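Ticket 409 – Red garments bleeding in mixed wash
Status: Reopened
Opened: 31 October 2021
Product: Handine colour-lock sachets, box of 40

Customer says two pale shirts came out pink after a 37 minute wash with one sachet in the drum. She wants to know whether the sachets do anything at all. So do I, frankly.

Sent our standard reply (check the care label, wash new reds alone the first few times, don't overload). The trouble with it is that anyone who washes new reds alone has no need of a sachet.

Asked for the machine make. It's a Flinis, cotton programme, spin set to 2000 by her account. I've never seen a domestic machine go that high, so I've asked her to look at the dial again.

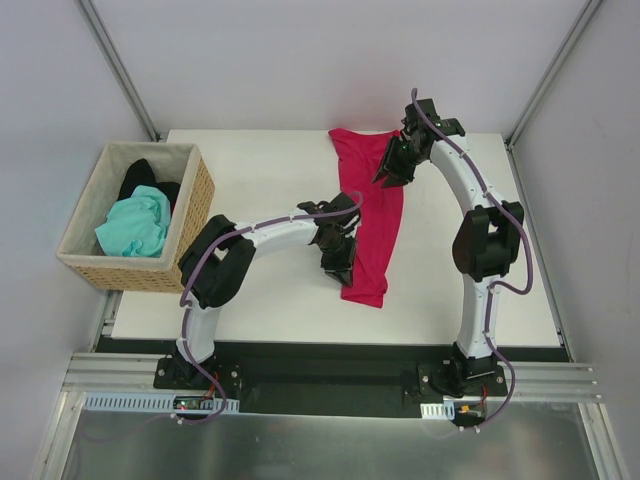
Montri Inthanon: Before we blame the sachet, did she say what temperature? The box says cool wash only. If she ran it warm, we close this.

She did say. Cool, and she repeated it twice. I don't think we can close on that.

Supplier (Bandadura) came back with the usual line that "heavily dyed items may exceed capacity". Exceed what capacity? There's no figure on the box and none in the leaflet. I asked for one in March on a different ticket and I'm still waiting.

Tried the following with stock from the shelf:
– one sachet, new red cotton top, white tea towel, cool wash. Towel faintly pink.
– two sachets, another new red top from the same pack, fresh towel. Towel looked white to me, slightly grey to Daranee.
– no sachet, third top, fresh towel. Pink, but I'd struggle to tell it from the first one.

One go at each proves very little, I know. It's still more than Bandadura has sent us. 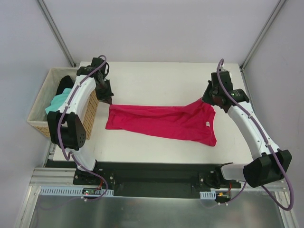

Photo: Thepsuriya

Daranee Nakpan suggests telling customers to use two sachets. That halves the number of washes in a box, and the front of the box says one per wash. I'm not putting it in writing until someone changes the packaging.

Workaround given to customer: rewash the shirts straight away, don't tumble dry, keep the red top out. Refund offered on the sachets only. She has asked about the shirts as well.

Waiting on: dial setting from customer, capacity figure from Bandadura.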